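Protokoll Raumrunde Aufenthaltsecke EG, August, Beginn 16:10
Protokoll: Rania Hijazi
Entschuldigt: Najjar (Lieferung)

**1. Sitzbank am Fenster**
Bezug bleibt dunkelblau, kein Neubezug dieses Jahr. Angebot Sorkov lag bei 3000 Euro, abgelehnt. Reinigung durch Letetti, 260 Euro, angenommen. Termin macht Rania. Bank muss dafür komplett frei sein, auch am Fenster entlang!

**2. Kartons**
Der große braune Karton liegt weiter auf der Bank. Inhalt unklar, evtl. noch Grornden-Bestellung. Wer ihn hingestellt hat bitte melden. Sonst Altpapier bis Monatsende. Fensterbrett bitte auch nicht als Ablage nutzen. 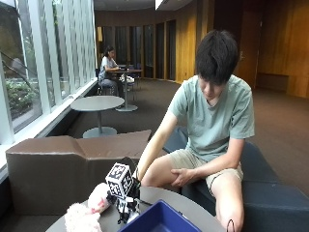
Danach kurze Disskussion, ob ein Regal daneben passt. Eher nein, Fenster müssen zum Putzen erreichbar bleiben. Vertagt.

**3. Runder Tisch**
Grau, klein, reicht den meisten. Zweiter gleicher Tisch gewünscht, Budget max. 600 Euro inkl. Lieferung. Najjar fragt an. Blaue Schale bleibt auf dem Tisch für Kleinkram, wird 1x pro Woche geleert. Plüschtiere abends bitte wegräumen, nicht auf der Bank lassen.

**4. Sonstiges**
- Kabel am Boden: Kanal besorgen, 5 Meter, macht Rania
- Jalousie klemmt immernoch
- Schlüssel Abstellraum fehlt, wer hat ihn?

Ende 16:50. Nächste Runde nach der Reinigung, Einladung per Mail.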